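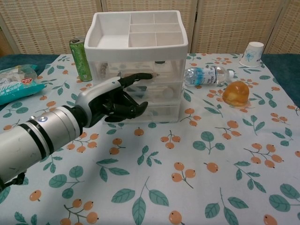 Drawer unit with organiser tray, on a table

Ticket: Trade prices not shown to approved customers
Shop: Drinder wholesale portal
Opened by: Rimantas Avotiņš
Opened: June 27, 2020
Priority: High

Hello, I write again about the price lists in our Verneo shop. We have 80 trade customers with the status "approved". After they log in, they should see the trade price, but many of them see the normal retail price. The minimum order of 100 pieces is applied to them correctly, so the system does know that they are trade buyers.

What I have tried until now:
Cleared the shop cache – no change.
Logged in as the customer Mutiso from a private window. Retail price is shown.
Removed Mutiso from the group "Trade" and added it again. Now the price is right, but only for this one customer. 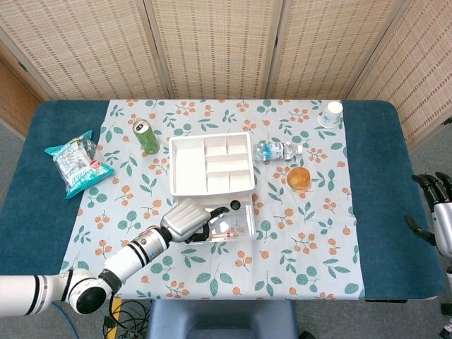 I do not want to repeat this by hand for all the others. Some of them have also their own discount, and I am afraid to lose it.

Reply from Workora support
Thank you for the clear steps. Please open Customers, then Groups, and tell us which price list is connected to "Trade". Was the customer file imported again lately?

Reply from Rimantas
Yes, we imported it last night. The connected list is "Trade December", and this is the old one. It was switched off in spring. Mutiso got the new list when I added it by hand.

Reply from Workora support
Then the import has put back the old list. Please choose the new list in the group, save, and run "Rebuild prices". The own discounts are stored separately and will stay.

Reply from Rimantas
Done. The rebuild stopped at 75 per cent the first time, so I started it again and it finished. I checked eight customers and all have the trade price. Their discounts are also there. Please leave the ticket open until our next import.

Status: Waiting for customer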